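The Storkitz Plates

When her aunt died, Marisol Lyons was left the contents of the kitchen. The flat itself went to a cousin in Leeds, who wanted it cleared by the end of September. Marisol took a week off work and went up on the train with two rolls of tape and a marker pen.

The solicitor had given her a list. It said: cooker, table, four chairs, sundry crockery. She started with the crockery.

Her aunt had bought from Storkitz all her life. It was a shop on the corner of Grondell Street that sold china seconds, and it had closed in 2000, when old Mr Tiwari gave up the lease. Marisol remembered being taken there on Saturdays. There was a bell on the door and straw on the floor, and you were not to touch anything unless you meant to buy it. Her aunt touched everything. She ran her thumb round each rim with her eyes shut and then said yes or no.

There were 33 plates in the cupboard. Marisol wrote the number on the lid of the box, crossed it out and counted again. She had always been told there were 30.

She rang her mother.

"Thirty," said her mother. "She bought five every Christmas for six years. I was with her."

"There are 33 here."

"Then you've counted the saucers."

"There aren't any saucers."

Her mother said she had something on the stove and would ring back. She did not ring back that evening.

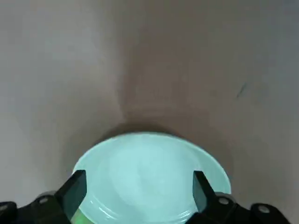 Marisol slept on the sofa under her coat. In the morning she went down to the second floor, where the Trimetti brothers lived. There was only one of them now. He was a big man with a bad hip, and he let her in without asking who she was.

"You've got her chin," he said.

She asked whether he knew anything about some plates.

He thought about it. "I used to take her up a dinner on a Sunday," he said. "After my brother went. There was always too much for one. She'd wash the plate and bring it back."

"Every time?"

"Not every time."

He opened the cupboard over his sink. He had two plates of his own and a pie dish. Marisol looked at them and did not know what to say, so she asked how long he had been in the building. He said 25 years. He had never bought any more plates in that time, he said, as it was easy enough to wash one up.

She went back upstairs and took them all out of the box. She laid them on the table and the chairs and, when those were full, on the floor. Then she shut her eyes and ran her thumb round each rim, as she had seen it done. It took most of the morning. A Storkitz second always had something wrong with it if you went slowly enough, a pinhole or a rough place where the glaze had caught. She found the fault on every plate but three.

She washed the three, dried them and carried them down. Mr Trimetti looked at them for some time.

"I thought she'd broken them," he said.

He had a pan of soup going. He got down two bowls, then put them back and asked if she would rather have eggs.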